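Search this site Search Go

The Hestow is a steel floor lamp sold for reading corners, and I have had it beside a window seat in Lorkovo since December. It stands 45 inches tall and cost me $471 with the shade. Assembly took 2 people because the base is heavy. The arm holds its angle well. The dimmer has 3 steps, and the lowest is still too bright for a small room.

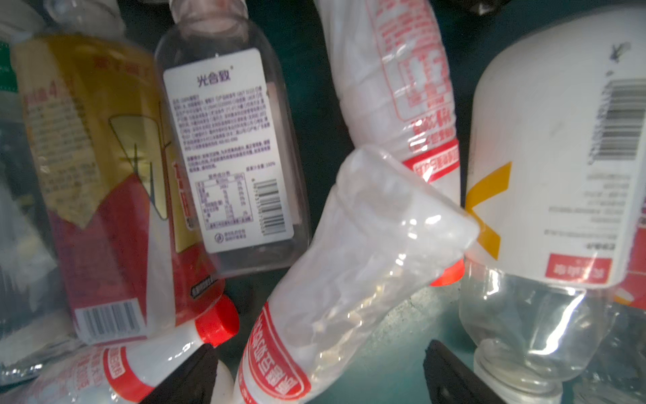
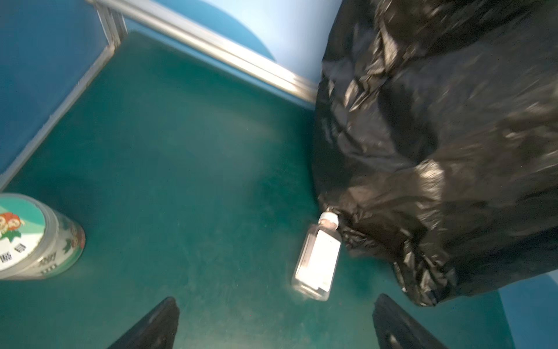

Hrvoje Lazarević wrote in to say the Tranden shade fits the same arm and cuts the glare, though the collar needs a quarter turn more than the leaflet shows. I'd still buy it for a double-height room.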